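Hetar Bench Kitting – Frequently Asked Questions

Applies to the Prikia motor and round board kits. For the older Chin kits, see the separate page. Last reviewed in September.

General

What is in a Prikia kit?
One small cylindrical motor with its leads attached, one round red circuit board, and one printed packing slip. Fasteners and housings ship separately under their own part numbers. The motor and the board are not wired together at our bench.

Are kits built to order?
No. They are built in runs of 25 and held in stock. A run is closed only when all 25 kits have passed the tray check described further down. Orders above 70 kits are split across runs, and the shipment may then carry more than one run number.

Can I order motors or boards separately?
Yes, in the same bags used for kits. The minimum is 5 of either part.

Bench layout

How is the kitting bench set up?
Open yellow plastic bins stand on the left and right of a white table, with a rectangular stainless steel tray between them. Each part type has its own bin. Parts move from a bin to the tray and from the tray to the bag. They do not move from bin to bin.

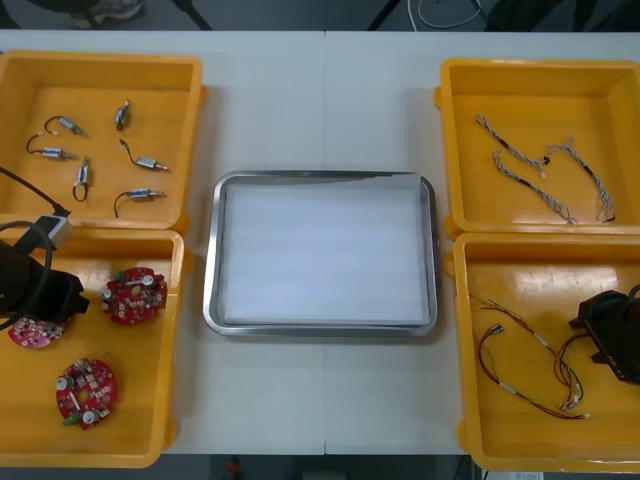 Bench layout. Motors in the upper left bin, round boards in the bin below it, lined steel tray at center.

Why open bins and not lidded boxes?
Bins are refilled often and emptied at the end of every run. A lid would have to be removed for each pick and would need its own place on the table. Lidded boxes are used for overnight storage only.

Does the position of a bin matter?
Yes. The position is written on the run sheet, and the sheet is wrong if the bins have been swapped. If two bins have to change places during a run, stop, correct the sheet, and initial the change. A bin that has been taken off the table for any reason goes back to the position it came from.

What is the pad in the tray for?
It keeps parts from sliding on bare steel and makes small debris easy to see. Replace it when it is marked or when its edges no longer lie flat. The pad should cover nearly all of the tray base. A pad that rides up against the rim is too large and should be trimmed.

Can the bins be stacked with parts in them?
No. Capacitors are the tallest parts on the round board and will take the load first.

Motors

How should motors be placed in the bin?
Spread out in a single layer, with space between them. Orientation is not controlled. Motors may lie flat or stand on end, provided the leads are free and no motor rests on another motor's wire.

Why are the leads not straightened?
The leads are short and hold whatever curve they had in the supplier's packaging. Straightening them by hand puts bending force on the point where the wire enters the motor. A hook or a loose loop is acceptable. A sharp kink, a nick in the insulation, or exposed strands outside the stripped end is not.

Two motors have tangled leads. What is the correct way to separate them?
Lift both motors together, set them on the tray pad, and free the wires there. Do not pull on either lead. Do not lift a motor by its wire at any time, including when it is tangled. If the wires do not come free in a few seconds, put both motors in the hold box and pick another.

Are the motors tested before kitting?
The supplier tests every lot. We spin-test five motors from each lot at incoming inspection and record the result against the lot number. Motors are not powered at the kitting bench.

Round boards

How should the boards be handled?
By the rim, with two fingers on opposite sides. The notched cutouts in the outer edge are convenient grip points. Keep fingers off the pads near the edge, and do not hook a finger through the center hole. An ESD wrist strap is required whenever a board is out of its bag.

Which way up do boards go?
Component side up, in the bin and on the tray. The underside is flat enough to rest on plastic without damage. The component side is not.

Can boards touch each other in the bin?
Light edge contact is tolerated. Overlap is not. The number of boards in the bin at one time depends on how many can lie flat, and an operator who finds one board resting on another should take the top one out and inspect it before continuing. 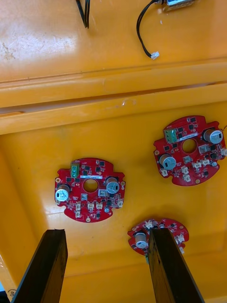 Round boards laid flat on the lower level, leads and a white plug on the ledge above.

What is inspected on each board?
Check in this order:
Terminal block – seated flush, screws present, no cracks in the green body.
Capacitors – both present, tops flat, no bulging.
Label strip – present and fully adhered.
Rim and center hole – no chips, burrs, or lifted copper.
Edge pads – clean, with no residue.

One of the capacitors is tilted. Is that a reject?
Not by itself. These are through-hole parts and some lean is normal. Reject the board if the capacitor moves when touched lightly with a plastic probe, if the sleeve is split, or if the body is in contact with a neighboring part. Do not push a leaning capacitor back to vertical.

The print on the label strip is too small to read at the bench. Is that a problem?
No. The label is read under the magnifier at incoming inspection. At the kitting bench, only its presence is checked.

What about loose leads and connectors?
Leads with plugs are kept off the surface where boards are lying. A plug that drops onto a board can mark the pads, and a wire lying under a board will tilt it. When a board is found on top of a wire, lift the board first, then move the wire.

Tray check

What is the tray check?
A short visual check with one motor and one board on the pad at the same time. Both are looked over, the slip is added, and the set is bagged. Nothing else should be on the tray. If a third part is found on it, return everything to the hold box and start the kit again.

How long should it take?
No time limit is set. The run sheet has a start time and an end time for the whole run, and individual kits are not timed.

Cleaning and maintenance

The bins have scuff marks and small specks. Do they need replacing?
Scuffs are cosmetic. Glossy yellow plastic shows them early. Loose specks should be wiped out before the next fill, with a lint-free cloth slightly damp with isopropyl alcohol. Let the bin air out fully before parts go back in. Replace a bin if it has a crack, a sharp edge, or a scratch deep enough to catch a fingernail.

Should the grooves along the molded lip be cleaned too?
Yes. Wire clippings collect in grooves and are easily missed by a flat wipe. Use a soft brush first, then the cloth. This is done every Thursday with the bins empty.

What about the seam between the two table sections?
Brush it out at the same time. The tray may sit across the seam, provided it does not rock. If it does rock, level the table sections – do not shim the tray.

Changes and older kits

How do Prikia kits differ from Chin kits?
Chin kits used a rectangular board and a motor with no leads. The bins and tray are the same, but the run sheets are not interchangeable. The last Chin kits are held for repair orders only.

We use the Duden storage rack. Will these bins fit?
The shallow shelf position will take one bin with no overhang. Deeper positions work but make the bin harder to pull out level. Tilting a bin of motors slides them all to one end and tangles the leads.

When will the kit contents next change?
No change is planned for the current board revision. Part numbers will be reviewed after kit 2000 has shipped, and any change will be listed on this page under the kit name.

How do I report a missing or damaged part?
Send the run number and kit number from the packing slip, with a short note of what is missing or damaged. Keep the bag. For damaged boards, leave the board in the bag until the return label arrives.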